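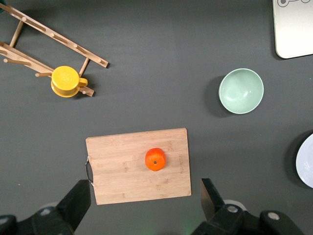 I've been selling the Tultitano rack out of my garage in Ballarat for long enough that I've stopped calling it a dish rack. It's two long slats in pale blond wood, a couple of round crossbars holding them together, and little round pegs along both sides. Looks a bit like a ladder for a possum. People buy it for plates and then ring me up to say they've hung tea towels on it, or stood their chopping boards in it, and good on them!

**Tultitano peg rack, natural -- $80**

I buy these from Trikier, a small workshop run by Idrisa Magesa, and he's very particular about the finish. It's a low satin sheen, so a splash of tea wipes off with a damp cloth, but please don't leave it sitting in a puddle overnight (I did that with my first one and the feet went grey). A rub of food-safe oil in January and again when the weather cools is plenty.

A few things I get asked:

- **Will it take mugs?** Yes, upside down over the pegs. Big chunky latte mugs want every second peg. Espresso cups are a bit small and wobble.
- **Plates?** Side plates and dinner plates, yep. Pasta bowls lean on each other, so I do mine separately.
- **Dishwasher?** No, please, no.
- **Does it come with a tray?** It doesn't. The Medance drip tray fits under it nicely and I usually have a few on the shelf, just add a note to your order.

The colour varies from one batch to the next -- some come up nearly white, some more like honey -- and I can't match a rack you bought last year, sorry. If you're after a pair, order them together and I'll pick two that look like siblings.

I also stock the Lenz kids' cups, which go on the pegs beautifully if you've got little ones who like putting their own cup away.

Orders placed before 10 am go out the same day. Pick-up is fine too, just text first so I can move the bikes. Beatrice Waweru looks after the shop when I'm away and she knows the racks better than I do, so ask her anything.

Stock code 755, natural finish only.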